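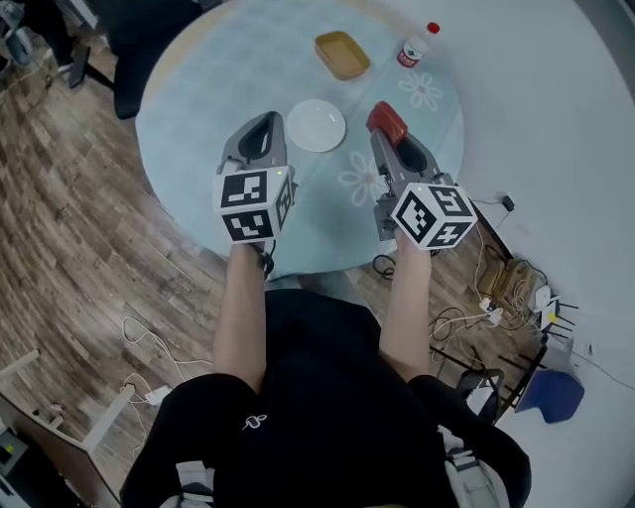 7.4 Loss of tracking on a hand-held gripper

A tracking fault occurs when the system can no longer read the position of one or both marker cubes. Recording stops and fault code 305 is shown on the Kiltier console. Code 300 refers to the battery and is dealt with in section 7.2.

Caution – Do not clear the fault while a linked arm is switched on. The arm may move suddenly to the last position received.

1. Lower both grippers to the table and release the handles.
2. Switch off any linked arm at the wall socket.
3. Check that the green light on each cube is lit. If either light is out, go to section 7.2.
4. Examine the printed patterns on each cube. Wipe marked faces with a dry cloth. A cube with a torn or lifting pattern must be replaced.
5. Check that the cable below each cube is fully pushed in and is not caught on the wrist, the chair or the table edge.
6. Hold both grippers over the table, with the cubes upright, and press Reset for 5 seconds.
7. Repeat the calibration in section 4 before recording again.

Note: Sleeves and loose straps can cover a cube when the arms are stretched forward. Secure them before step 6.

If code 305 returns after calibration, withdraw the pair from use and complete a Vudunlow fault report. Single grippers must not be exchanged between pairs – each pair is matched at the Fletton workshop.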